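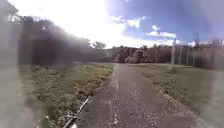 Path maintenance request: loose gravel on the walkway behind Clevberg
Status: Open, awaiting site visit
Category: Footpaths and verges
Submitted through: Magesa residents' portal

Hello there, and thanks in advance to whoever picks this one up. I've lodged it under footpaths, though I did wonder if it belonged with grounds, so please move it along if I've guessed wrong!

It's the narrow path that heads down towards the trees and then bends off to the left. The asphalt is pretty worn, which I can live with (it's an old path and we're all fond of it), but there's a lot of loose pale gravel scattered over the top now. I walk it most mornings with a pram and the front wheels catch and skid. My neighbour's mum has stopped using it with her walker altogether and goes the long way by the road, an extra 30 minutes for her, poor love.

Two other things while you've got the ticket open. There's a long thin white pipe, or it might be a pole, lying in the grass right along the left edge. I don't know if it belongs to anybody's job so I've left it where it is. And the grass on that side could do with a mow, as it's gone quite patchy and tufty. The right-hand side is short already, so no complaints there, but the gravel and dirt have crept into it and it's hard to tell where the path is meant to stop.

Update, grounds desk, 9:40 am
Thank you for such a thorough report, it really does help. Logged as priority 2. Sweeping is with Cuturska and we've asked them for a blower and a hand sweep of the full length. Mowing has been added to the September round.

Update, grounds desk, 2:15 pm
Asked Iltel if the white pipe is theirs, as they had a job on nearby. No answer yet. Please don't try to shift it yourself.

Reply from resident
Lovely, thank you, that was quick. Could the sweepers please take the gravel away with them? Last time it was pushed onto the verge and it came straight back with the first decent rain.

Update, grounds desk, 4:50 pm
Removal added to the job notes. Sweep should be done within 5 working days. We'll keep this ticket open until we've heard back about the pipe.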